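Home | Reviews | Tools | Workplace | About

Filtia hand-held gripper: a review after several months of use

April 5, 2020 — 4 min read

Our firm in Kendthorpe does laundry and tidying for people who can't manage it themselves, and since August part of the job has been recording it. Staff pick things up with the Filtia gripper in place of their own fingers, and the recordings go to the team at Nillelar who are teaching a robot to fold. I was asked to write up the tool. I have also put down what it has done to the working day.

The Filtia is a two-fingered gripper you hold in one hand. It is black, with triangular cut-outs in the side plates and dark blue pads inside the fingers. The camera goes on top. We bought two and paid for them out of the training budget.

The grip is good. Towels, shirts and bedding all come up first time once you have learned to go for an edge. Thin straps and cords are better than I expected, as the pads close flat on them. Buttons are slow. Fitted sheets are a misery, but they were before.

Weight is the main complaint. It feels fine for 20 minutes and then the wrist knows about it. We now swap over at that point, which was agreed with the staff and is written into the rota. The handle is also a bit thick for small hands, and Filtia only make the one size.

The software, Frota, is plain and does what it should. It counts your recordings for you, and we stood at 2,397 when I wrote this. My one grumble is that the count shows on every login. People started comparing numbers, and the quick ones were getting untidy. We have asked for it to be hidden.

As for the work, a job done with the gripper takes almost twice as long, so visits had to be made longer. Pay is by the hour and nobody lost by it. Some of the staff like the slower pace. Others say it is dull and that they came into this to talk to people — they can opt out, and a few have.

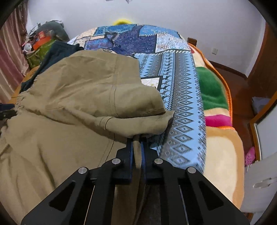
Words: Kendthorpe reviews desk

Coats and anything with a hood are the best test of the tool. Take hold of a strap and the cloth near it lifts, while the rest stays in a heap on the quilt, and you have to decide where to go next. By hand you would never think about it. New starters find this part hard and we give them a morning on it.

Whether the robot will take the folding away from us I can't say. The contract promises no cut in hours while recording goes on, and it is silent on what comes after. I would want that settled before buying a third gripper.

Spare pads are easy to get and go on without tools. The charger lead is too short.

Related reviews
Frota on an old laptop: does it cope?
Wrist supports for long shifts
Folding boards compared
Rota software for small teams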